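Cloth Placemats and Coated Flatware: Care Notes

Woven cotton placemats shrink most in their first two washes. Wash new ones once before use, cold, with the hems pulled square by hand while damp. Dry flat. A mat hung from one corner will set with a skewed edge, and ironing only partly corrects it.

Printed designs should be ironed from the back on a medium setting. If the print feels raised or rubbery, put a plain cotton cloth between the mat and the ironing board as well. Direct heat softens some inks enough to transfer.

Grease spots: blot, apply a drop of dish soap, leave for 14 minutes, rinse from the reverse side. Do not scrub across the weave. Scrubbing raises fibers and leaves a pale patch that outlasts the stain.
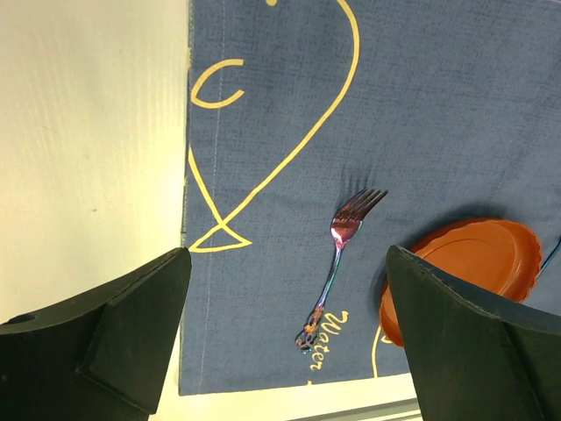 Should a fork with an iridescent finish be scoured to remove water spots?

Wipe it with a soft cloth dampened with diluted white vinegar, then rinse and dry at once. Abrasive pads and powders scratch colored finishes, and the scratches cannot be polished out.

Between the tines, use a strip of folded cotton cloth drawn through each gap. Dried egg needs a soak first: 5 minutes in warm water with dish soap. Keep coated pieces out of chlorine bleach entirely, and store them in a separate drawer slot from serrated knives.

Soft creases in a mat usually come from folding. Store mats flat in a stack, or rolled around a cardboard tube with the print facing out. Ok-hee Yoo wrote in to recommend a tube at least 2 inches across; narrower ones leave a curl at the hem.

Page last revised May 2020.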